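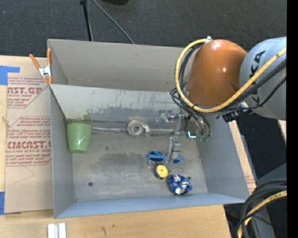 Cleaning & Surface Care > Metal Bins and Trays

Dark scratches on sloped panel of gray bin, and worn floor

Posted by tray_liner, 26 September 2019

The bin is a Prallex 908, bought used, and it stays on a wooden tabletop. The sloping panel at the back has dark vertical scratches and scuffs, plus a worn darker patch across the lower half. The floor is bare-looking gray metal with smudges, and brushed streaks through the middle. The tall back wall above the panel is clean and I want to leave it alone.

So far I have wiped everything with dish soap and a microfiber cloth, then with 70 percent isopropyl. Some gray came off on the cloth both times. The scratches look the same.

What I would like to know:

1. Are the dark vertical marks likely to be material rubbed onto the panel, or damage to the panel itself?
2. Is there a cleaner that will even out the floor without leaving a residue? Light plastic items go in it, such as the green cup in the back corner.
3. Should the round hole toward the front left be plugged before I use any liquid? I don't want runoff on the tabletop.

2 replies

bracket_and_shim

Run a fingernail across one of the marks, at a right angle to it. If the nail catches, it is a scratch and no cleaner will remove it. If the nail slides over, it is transfer and will usually come off.

For transfer, use a melamine sponge, damp, with light pressure. Test it at the bottom edge of the panel first. Melamine is a fine abrasive and will dull a painted finish, so stop as soon as the mark is gone. Wipe with plain water and dry.

For the floor, first find out whether the metal is coated. If it is bare steel or bare aluminum, a nonwoven gray pad worked in straight strokes parallel to the existing streaks will even out the smudges. Do not work in circles. If you prefer paper, use 400 grit, wet, one direction only. Rinse the grit out completely. On bare steel, dry it right away and apply a very thin film of light oil, then buff until a white cloth stays clean. Bare aluminum needs no oil. If the floor is coated, skip all of this and use soap and water.

Neither method will restore the worn patch. If the finish is gone there, the choices are to repaint the whole panel or to cover it. We cover ours with cut polyethylene sheet and replace it every October.

On the hole: yes, plug it. A rubber stopper or tape on the underside is enough. Better still, lift the bin off the table and do the work over a utility sink. Take the cup out first.

Odix_refill

I used Hemolberg paste on one from the Manzano surplus place. Worked OK on the smudges, did nothing for scratches. Leaves a white film in the corners, so have a brush ready. Mine was the smaller 500 by 400 mm size and one tub was plenty. I wouldn't put it on anything painted.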